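Residence Diary, Horilthorpe House
Posted in July by the Household Office
Reading time: 3 minutes
14 shares | 2 comments

The morning was given over to the linen. The office had set aside the period from 8:30 until noon for the sorting and folding of everything returned from the laundry, and the work was carried out in the long room on the ground floor, where the light is good until midday. The printed cloth was left on the table throughout. It has been found that plain fabrics are easier to place correctly over a pattern of squares, as the printed lines give the hand something to follow.

The inventory for the east side of the house stands at 403 pieces, of which 171 are plain blue or navy and have no monogram. These plain pieces have caused the most difficulty in past months. They are close in size, they were bought at different times, and the shades have drifted apart with washing. The order placed with Plisetti in the spring was meant to settle the matter by replacing the oldest group, but delivery has been moved back twice and the existing stock must serve through the summer.

Work began with the darkest pieces. Each was to be opened fully, turned to the right side, and brought together at the corners before any fold was pressed. The instruction sheet from last year calls for thirds. The office has decided to return to halves and quarters for all plain cloths, and the sheet will be corrected when the Aerts cupboard has been relabeled.
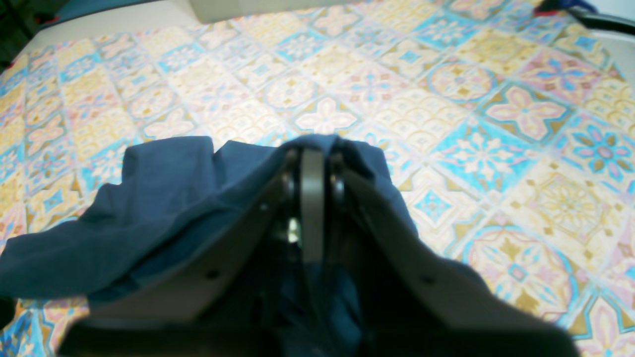 A remark was made from the far end of the room that thirds had been adopted for a reason, namely that a cloth folded in quarters will not sit flat on the narrow shelves, and that whoever changed the sheet had evidently not tried to close the cupboard door afterward. The point was accepted. The shelves in question are the upper two only, and it was agreed that these will be kept for napkins, with the larger pieces moved down to the deep shelves beside the window.

The discussion took the better part of the half hour before the break. During it the question of lint was also raised. Several of the blue pieces have been laundered with white toweling, against the standing rule, and the specks show clearly on a plain weave. A notice will be placed in the laundry. The cloth brush, missing since the move from the old pantry, was found in a drawer with the curtain hooks and has been put back on its nail.

After the break the paler blues were taken up. 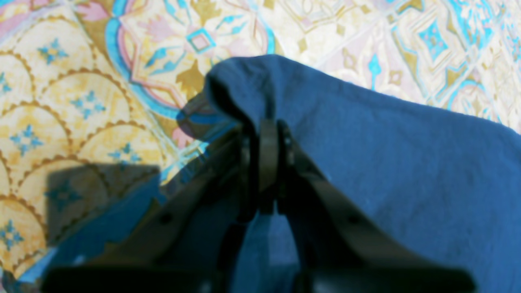
Page last changed: July, 4:40 p.m.

The pattern beneath was of considerable help with the larger cloths, whose edges are seldom quite straight. A small amount of lint on the blue was noted and left for the brush. Pieces with worn hems were put to one side for mending, and those past mending will be cut down for polishing rags.

By noon 72 pieces had been entered in the Bitness register, with shade and condition against each. The remainder of the plain stock is to be completed this week. The monogrammed pieces will follow, beginning with the pillowcases, and the key to the upper cupboard is to be returned to the office each evening.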